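How does a robot pick up a drink?

Picking up a can is easy for you. A robot has to be taught. 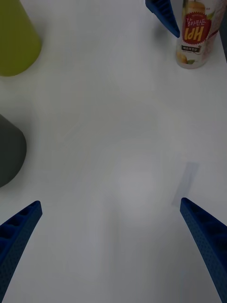

Photo: Hatport Robot Club

At Hatport Robot Club, children learn to program robots that move things around a table. Instead of hands, the robots have grippers. The blue parts are the fingers, and they can open wide. The can has pears printed on it.

A gripper has no brain of its own. The club writes a program – a list of steps – that tells it where to go and when to close. If the fingers close too early, they miss. If they squeeze too hard, a can may get dented.

Tiago Quintela, who is 11, wrote a program with 79 steps. "My first one had 178," he says. "I took out the ones it didn't need."

In October the club will go to Remgate for a contest. Each team gets 2 tries.

Word to know
Gripper: the part of a robot that holds things.

More to read
How do robots see?
What is a sensor?
Meet Gediminas Hunt, robot builder
Make a paper hand that moves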